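What a Bunch of Bananas Can and Can't Tell You
7 March 2022

Lavby opened its test hall to visitors last month, and I went with low expectations. I have been to enough of these days to know the drill: coffee, slides, a robot that waves.
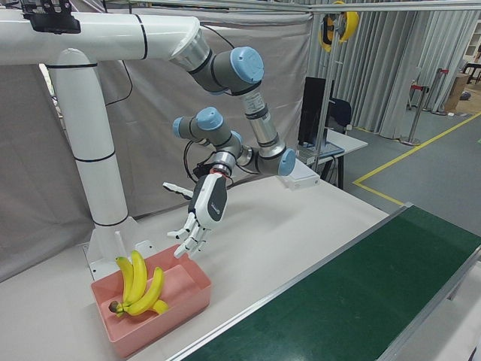 What I went to see

The main station had an arm with a five-figure price and a hand shaped like ours, set over a pink bin of bananas next to a green conveyor. The job was to move fruit from one to the other. Prolley, the grocery supplier paying for part of the work, wants it done at packing sites by August.

I stood there for 50 minutes. Bananas are a fair choice for a test. They bruise, they curve, and no two bunches sit the same way.

What the numbers leave out

The handout said the system had made 463 picks in its best week. It did not say how many were tried. I asked, and was told the figure was being worked on. A packer at the Pärn depot, where I once worked summers, handles more than 200 bunches before the first break.

I don't say this to mock the work. The hand is a good piece of engineering. But an open day should show the failures too – how often someone has to step in, and what the fruit looks like two days later.

Vovitz did that at its own open day. It put the bruised pears on a table by the door and let people pick them up. I came away trusting that company more. Lavby should put out a table as well.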